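Chapter 4
Why Prices Fall: Sales, Discounts and the Clever Shopper

Have you ever walked past a shop window, seen a big red sticker and felt your feet turn towards the door all by themselves? Then you have already met the subject of this chapter! Sales are one of the liveliest parts of buying and selling, and once you know how they work you will start to see them everywhere – on the high street, at the market and in the small print at the foot of a web page.

We begin with a puzzle. In the town of Falside there is a homeware shop called Jadura. Every January it cuts the price of its kettles from £60 to £47, a drop of £13. The kettles are the same kettles that stood on the same shelf in December. Why would a shop give up £13 on each one?

Part of the answer is space. Shelves cost money, whether or not the things on them are being sold. If Jadura has 1,000 kettles in its stockroom and the spring range arrives in a few weeks, the old ones are taking up room (and tying up cash) that the shop would love to use for something else. Selling them for less can be a much better plan than keeping them at full price.

Another part is us, the shoppers. Some people will happily pay £60 today. Others will wait, and a few will wait a very long time indeed. By starting high and coming down later, the shop can sell to both groups. Economists call this price discrimination, a rather stern name for something you have probably taken part in yourself.

Now for the really fun bit. A price cut only looks like a bargain when we compare it with something, and that something is called the reference price. Suppose Valdebenito, an online shop, offers a lamp at £30, "was £60". Was it £60 for a whole year, or for one afternoon? You will learn how to find out in Section 4.2, and I promise you will never read the word "was" in quite the same way again.

Key terms in this chapter: reference price, clearance, loss leader, price discrimination, unit price.

Before you read on, find a receipt at home and circle anything bought at a reduced price. Would you have bought it without the reduction? Keep your notes, as we come back to them when we look at the Sirkuvau supermarket case and its multipack offers.

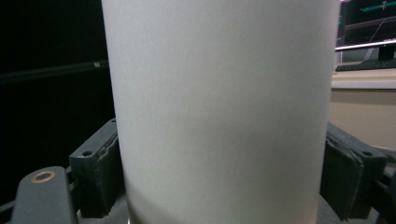

Paper cups, stacked one inside another on a table in the second picture.

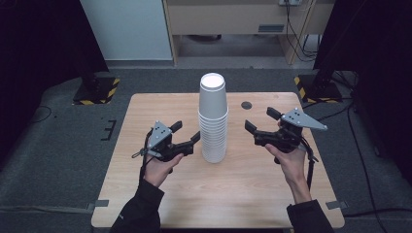 Written by the Economics for Everyday Life course team

4.1 What does a discount cost?

Let us go back to Jadura and its kettles. To work out what the sale costs the shop, we first need to know what it paid for each kettle in the first place.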